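1/ Sunday night thread about the thing that ate my week: collecting demos for Jiltby, our little kitchen-in-simulation project. Every run gets saved, and the learner trains on the pile.

2/ We're at 2,000 saved runs as of 10th December. The goal is 2,560 before we let Clamenex (our training code) loose on the whole set. So close!!

3/ This is the wrist view, by the way. Kitchen sideways, gripper open, drawers over by the upper finger. You get used to reading it this way and then real kitchens look wrong for an hour.

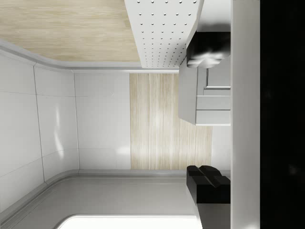

4/ My routine: shuffle the start pose, drive the arm by hand, save, repeat. On a good evening I get through up to 111 runs (with snacks).

5/ I threw out 35 last night. Mostly me dithering in front of a drawer, and the learner will happily copy dithering.

6/ Next up is the Wivport kitchen, same tasks with a different layout. Fuchs, our older arm model, goes back in for that one and I already miss the new one's smooth wrist.

7/ If you collect sim demos too, how long do you let a run go before you scrap it? I keep changing my mind.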